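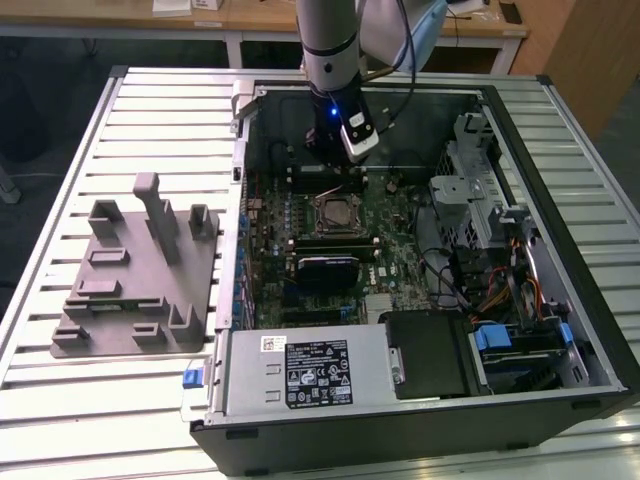

Keep the Old Workstations Running
09/10/2024

Office computers are replaced by the calendar. Most firms set a fixed term, and on the last day of it a working machine becomes scrap on paper. I think the term should be dropped and replaced with a test.

Our office at Zernmont retired 29 desktop towers in July. I checked the service log for each one. Only 2 had a recorded fault, both in the power supply. The rest were removed on age alone.

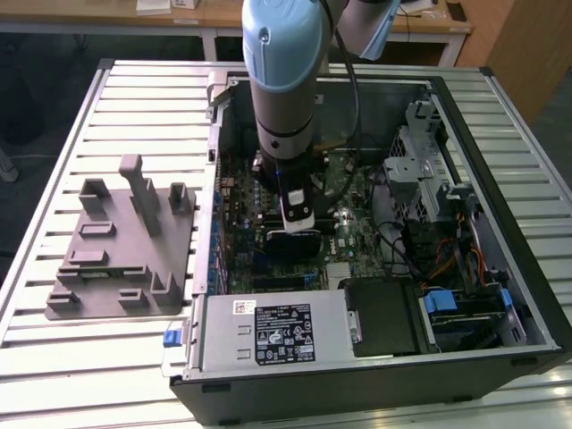 Gyula Szabó objects that labor costs more than parts, and that a technician's hour spent on an old tower is an hour lost elsewhere. The objection holds for laptops with soldered memory. It is weaker for a tower, where memory sits in a slot and can be changed in minutes.

Purchase price is also a poor guide. Osterico quoted us 774 dollars per new unit. A memory and drive upgrade came to much less, and the users' software did not change.

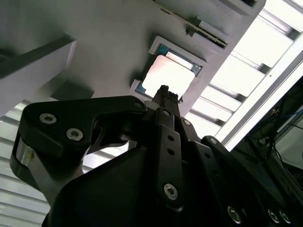

A processor chip in its fixture.

Security support is the strongest argument for replacement. Where the firmware no longer gets updates, a machine should leave the network. It can still do offline work such as label printing or test logging.

My proposed test has two parts: does the machine run supported software, and does it finish its assigned job in the time allowed?

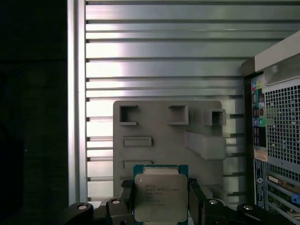

A machine that passes both stays in service for another year and is then tested again. Repair spending should be capped at up to 400 dollars per unit over that year, with the cap reviewed when the next budget is set.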